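Stollilton swap shop gets a music corner, and I'm a little too excited

Wednesday, February 12, 2020

If you've walked past the Azimi building on your lunch break lately, you've probably seen the new sign in the window. The Stollilton Swap Shop is adding a music corner, and it opens to everybody this Saturday at ten. I stopped in yesterday to drop off a bag of old songbooks and ended up staying most of the afternoon (my parking meter did not approve).

The idea is pretty simple. You bring in music stuff you don't use anymore, you get a paper ticket for each thing, and you trade the tickets for something else off the shelves. It's the same deal they've had for dishes and table linens since November, when the shop moved over from the old Skedus storefront. That side of the place has gone great. They've passed 300 swaps, and I'm responsible for more of those than my cupboards can really handle!

Music things kept showing up anyway, mixed in with the plates and the placemats, so giving them a home of their own makes sense. Sheet music goes in the flat drawers by the radiator. Stands go along the wall, folded if they fold. Small instruments will be kept behind the counter, and you'll need to ask for those.
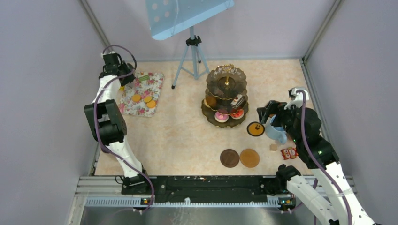

I have a soft spot for music stands, I'll admit it. I learned clarinet on one that sank an inch every time I turned a page, and I've been suspicious of the cheap folding kind ever since. But a colored one, a nice light blue, say, with tripod legs? I'd hang on to that even if I never played another note. A kid starting band would be thrilled with it, and new ones add up fast when you've got more than one player in the house.

The kitchen and table section isn't going anywhere, in case you were worried. Florals are still the thing everybody wants. Anything with roses on it seems to be gone by noon, and I have personally lost out on a set of napkins to a very quick lady in a raincoat. If you've got flowery mats sitting in a drawer, please bring them in, and please let me be there when you do.

A few practical bits. You can bring up to 2 large items per visit, and songbooks don't count toward that. Stuneo, the repair place across the street, is going to look over the donated instruments before they go out, so give those a week or so to turn up on the shelf. There are 80 tickets set aside for school families who don't have anything to trade, and you can just ask for them at the counter, no form to fill out.

Saturday hours are ten to four. The front door sticks, so give it a good shove. Parking behind the building is free on weekends, though the lot fills up early when the bakery next door has its cinnamon rolls out. Weekday hours stay the same as before, and drop-offs close half an hour before the shop does.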